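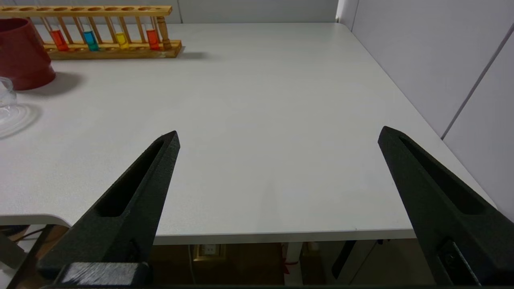
Workshop Tips: Getting Your Money's Worth From the Tridard Bench Arm

I've had the Tridard kit on my table since September and I get more email about it than about anything else I've ever reviewed, including the bread slicer. So this page is the stuff I keep typing out over and over. The kit is $892 with the wrist camera and the long pointed fingers, and you'll want a full Saturday to put it together (I started after breakfast and was still hunting for a hex key at 4:30).

Clear more table than you think you need
The fingers open really wide! Mine kept bumping into whatever I'd parked up front, so now everything the arm is supposed to pick up lives toward the back and the front stays free for swinging around. Bolt the base down before you do anything else, too. The clamp that comes in the box is okay for a demo and not much more.

Practice on cheap things with color in them
I bought a wooden test tube rack secondhand and put a bit of red, blue and yellow liquid in the tubes, and it's the best practice set I've found. You can tell the arm "go to the yellow one" and see right away from across the room whether it listened. Leave gaps between the tubes at first. Once it can handle those, start closing them up.

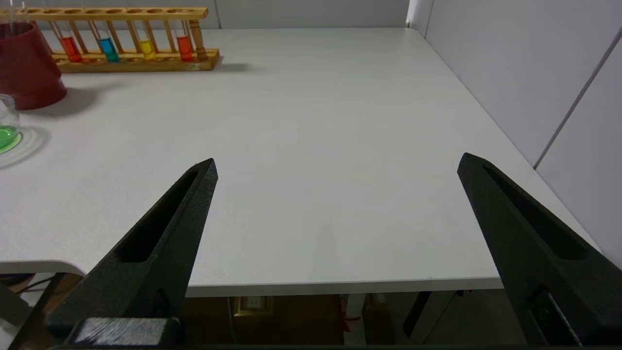
Check the finger screws every week. They work loose – slowly, so you don't notice until the tips stop meeting and a tube starts to tilt. A quarter turn is plenty. I cranked one down hard in my first month and cracked the finger, and the replacement pair from Valtamer took 15 days to show up.

Go easy on glass
Drop the grip force to the lowest setting before the arm gets anywhere near a beaker, then come up one step at a time. Clear glass is also hard for the camera, at least on my setup. Moving my lamp off to the side helped more than any of the software settings did, and a plain table with plain walls behind it helps a lot. My old patterned oilcloth was a disaster.

Mix up the layout
If you only ever train it with the rack in one spot, it learns that one spot. Slide the rack over, put a cup in front so it hides part of a tube, swap the colors, add a couple more tubes. I save every run to the Nartey app and I'm up to 3,676 of them, of which 2,154 are keepers.

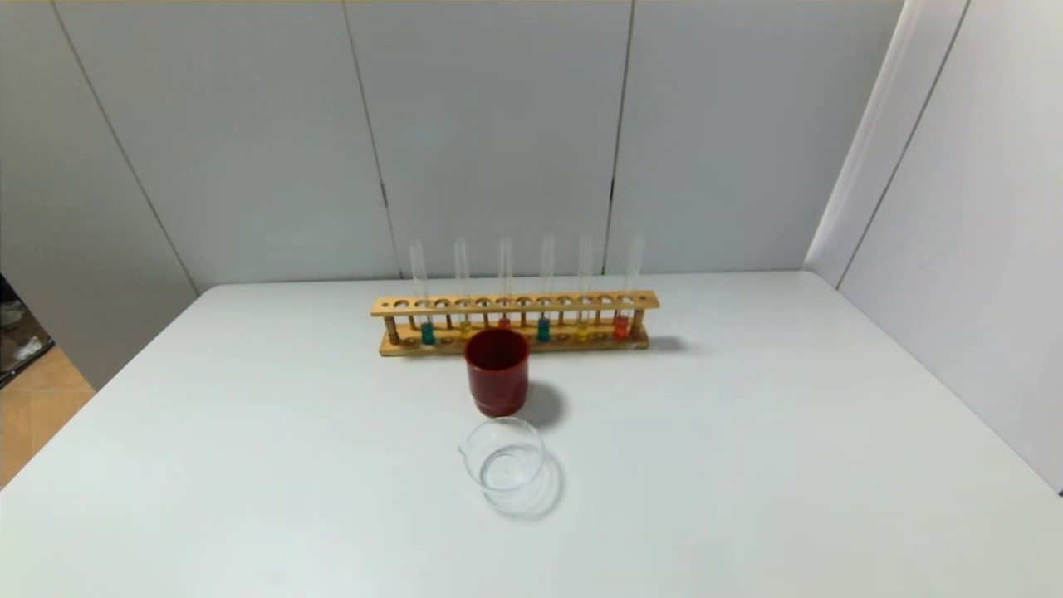 The app itself is fine, by the way, but it will happily fill your hard drive, so turn off auto-save for the failed runs unless you like looking at them. Tadhg McGrath wrote in to say he keeps his and trains on them as well, with good results. I haven't tried that yet.

Should you buy it?
If you like to tinker, yes – I'd buy mine again. If you just want something that works out of the box, the Tranow arm is easier to live with, though the fingers are shorter and you can't print your own. Spare finger files for the Tridard are on its support page, and I'd run off a second set before you need them.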